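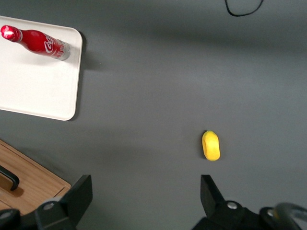 kulap_r
Kinstead exit is still a mess, dont bother. Sat there 19 minutes this morning to get onto the ramp. They've got the left lane coned off all the way back to the Tokis warehouse now.

Re: Kinstead ramp closure
Posted Feb 9, 2019

Joni M
Left lane or left turn lane? Big difference for me, I come up from the Bhat Road side.

kulap_r
Left lane. Turn lane is open but you can't get to it because everyone is stacked up going straight.

E. Mabaso
It's the same crew that did the Watano overpass. That was supposed to wrap in June and we all know how that went. Expect cones till you retire.

tsimoes
Not the same crew. Watano was county, this is state. Different contract, different everything.

E. Mabaso
Same orange trucks.

tsimoes
All the trucks are orange Elmarie

ntombi.m
Anyone know if the 2 bus is still stopping at the park and ride? App says yes, sign at the shelter says use the temporary stop. No temporary stop that I could find. Walked both directions.

Joni M
Temp stop is past the gas station, other side of the light. Tiny sign zip tied to a pole. Driver will go right by if you don't wave.

ntombi.m
Thank you. Ridiculous place for it, no sidewalk.

kulap_r
Back to the ramp. Is there a reason they cant do this at night?? Drove through at 10 pm and not one person working. Cones out, lane closed, nothing going on.

tsimoes
Concrete has to cure. Can't put traffic on it just because nobody's standing there. Also too cold overnight for some of the patching, they need the daytime temps.

kulap_r
Ok but they could still open the shoulder.

tsimoes
Shoulder isn't built for trucks. Every Tokis semi would be on it by 6 am and then you'd have two things to fix.

E. Mabaso
Here's my issue. They closed three lanes total if you count the one on the frontage road, and the merge is way too short. Saw a pickup cut across the gore yesterday, missed a minivan by maybe a foot. Somebody is going to get hurt. Called the county, they told me call the state. Called the state, got a mailbox.

Joni M
Same thing happened to me with the signal timing. Left turn arrow lets around 3 cars through and then sits red forever. Mailbox was full.

tsimoes
Email works better than the phone. Put the nearest cross street in the subject line. They did fix the Bhat Rd arrow last year after I wrote in, took a couple weeks.

E. Mabaso
That arrow is still bad Tiago.

tsimoes
Better than it was.

ntombi.m
Going to side with Elmarie on that one, I'm at that light twice a day.

kulap_r
Has anybody tried going around on Mill? Thinking of that for tomorow.

Joni M
Mill is ok before 7. After that it's school drop off and you're worse off than the ramp. Also the speed trap by the church is back, he was there this morning.

kulap_r
Ugh. Ok, leaving at 6:40 then.

ntombi.m
If anyone goes past the temp stop can you look and see if they posted the weekend times? Nothing on the shelter when I was there.

Joni M
Will look on my way home.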